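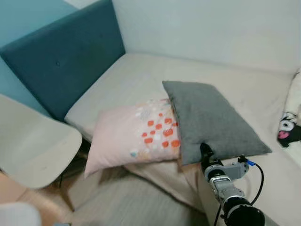

Fig. 1. Gray pillow leaning over the printed pink one.

Home | Guides | Care | Contact

4. Straightening the pillows

1. Clear the floor beside the Isum. Wear closed shoes.

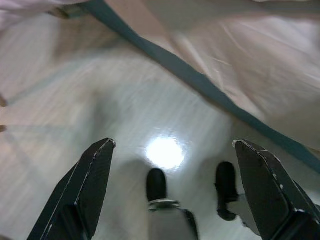

Fig. 2. Black shoes on a light floor.

2. Take the top pillow by one corner and lift it.
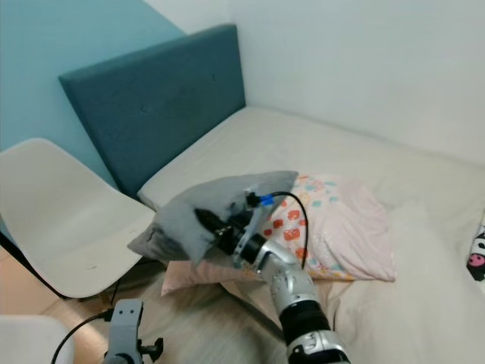
Fig. 3. Gray pillow up by the corner, pink pillow flat.

3. Smooth the cover underneath.
4. Lay the pink pillow flat and set the gray one back.

Caution: Do not pull a pillow by its seam.

Note: Wash pillowcases at 90 °F. See section 2 for the teal panel.

Comments (2)

Jeptoo Athumani: Does section 2 cover the Pratine too?

nistor_fan: Yes, same panel. Mine came in June.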